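Girnum releases version 2 of Zetus planning software for two-armed robots

Wednesday, July 25, 2018

Girnum today released version 2 of Zetus, its motion planning and perception software for robots with two arms and jointed hands. The new version plans both arms together and checks each path against the other arm before either one moves. In the earlier version, released in February, each arm had its own planner and users had to set the order of moves by hand.

Development was carried out on a flat white board carrying pegs, small plates, blocks and a round disc, set on a black table between the two arms. Many of the parts are short and stand close together, so the hands have to approach from above with the fingers already bent.
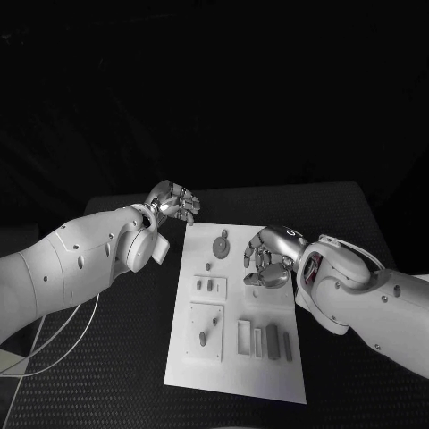
What is new in version 2

Zetus now keeps a single model of the work surface, shared by both arms. When a part has moved, the model is updated and any plan that relied on the old position is dropped and worked out again. Users can also replay a plan on screen - one step at a time if they wish - before sending it to the robot.

The release includes 14 ready-made hand shapes and 7 sample layouts. Log files from the earlier version can be opened without conversion. The perception module accepts greyscale as well as colour input.

"Most of the support questions we had were about the two arms waiting for each other," said Carmela Piras, who leads software development at Girnum. "We rewrote that part first. The settings file is also a good deal shorter."
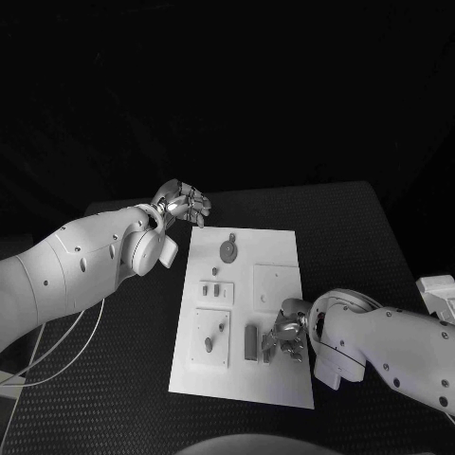 Robot hands over the test board, with the right hand at a narrow dark bar.

Availability

Zetus version 2 is available to licence holders from today. Ganska will handle sales and training.

Press contact: Ubaldo Galli, Girnum, extension 1023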